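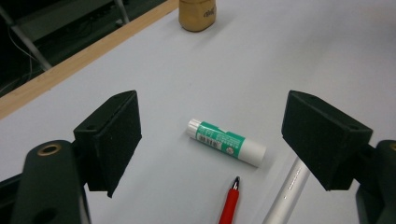
Bus Use Between Grostard and Kullunar
Student project report, October 24, 2019
2 min read

Our group looked at why fewer people ride the Grostard to Kullunar bus in summer. We handed out 300 paper surveys at the Grimshaw stop in July and got 95 back. We left out riders under 16, so school travel is not covered.

Of the people who answered, 40 said they drive at least once a week on a trip they used to make by bus. The reason they gave most often was the wait at Grimshaw, where the Nekiter bus leaves just before the Kullunar bus gets in. Fares came up less than we expected. Several older riders wrote that they would go back to the bus if the two timetables matched.

We also asked about bikes. Few people wanted to ride the whole way — the hill past Nekiter is steep — but many would bike to the stop if there were a rack.

The survey only reached people already at a stop, so those who gave up on the bus completely are missing. A mail survey would fix part of this. The question sheet is in Appendix 2.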